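Frequently Asked Questions: Replacing or Covering a Backsplash

We are a small tile and stone shop. People email us the same things every week, mostly after watching a thirty-second video in which a kitchen gets redone over a weekend. The answers are less cheerful than the videos.

Can I really tile over my old tile?

Sometimes. If the old tile is flat and stuck down hard, and you don't mind the new surface standing proud of the window trim and the outlet covers, then yes. Most people do mind once they see it. You will need box extenders behind the outlets, and the edge where the wall stops will need a trim piece that hides the extra thickness. By then you have saved very little over tearing out.

Tap the old tile with a knuckle or the handle of a screwdriver. Hollow spots mean it has let go of the wall, and whatever you put on top will go when it goes.

Do peel-and-stick panels work?

For a rental, for a year or two, away from the stove. We have pulled down a lot of them. The makers say they come off clean. Bring a heat gun and some patience, and budget for patching the drywall.

A customer, Madalena Coelho, put up the Kenosance panels in August and swears by them. We told her to call us after a full winter of boiling pasta water.

Is real marble a bad idea behind a sink?

It isn't bad, but it is oversold. Marble stains and it etches. Lemon juice, vinegar, tomato and a good number of bathroom cleaners will leave dull marks that no amount of wiping fixes. Sealer helps with stains and does nothing about etching, whatever the person at the showroom told you.
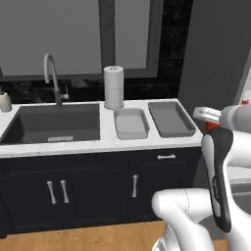
Dark stone gets recommended to people who are scared of stains, and we think the advice is half right. Coffee won't show much. Hard water will, and so will soap splashes, and both dry white. A black marble pattern with faint, lighter veins, run along the back of the sink like this one, gives those spots very little to hide in. A busier pattern is more forgiving. So is a squeegee, if you are the kind of person who will use it, and you probably know already whether you are.

What about porcelain that looks like marble?

This is what we would put in our own kitchens. It doesn't etch and doesn't need sealing. The catch is the printing. Cheap lines repeat the same few faces, and once you spot the matching veins you will never stop seeing them. Ask how many different faces are in the box. Lovitz prints the number on the label. Kun does not, and we had to open 3 boxes to find out it was 2.

How much should it cost?

We won't quote a price per square foot here, and we would be careful with anyone who does. The last plain job we billed came to $800 in labor, with no windows and one outlet. Another with the same area of wall cost far more, all of it in cuts.

Do I need the expensive grout?

Behind a stove, epoxy grout is worth it. Elsewhere, a decent cement grout is fine. The Skudent additive that is supposed to make cement grout stainproof made ours blotchy, and their help line suggested we had mixed it wrong. Maybe we had. We don't stock it.

Can I use a different tile for the last bit of wall?

You can. Stop the change at something real, such as a window edge or the side of a cabinet. A change in the middle of a bare wall looks like you ran out.

Who do I talk to?

Settimio Marchetti handles samples and is in every day except Thursday. Extension 227. Please measure the wall before you call.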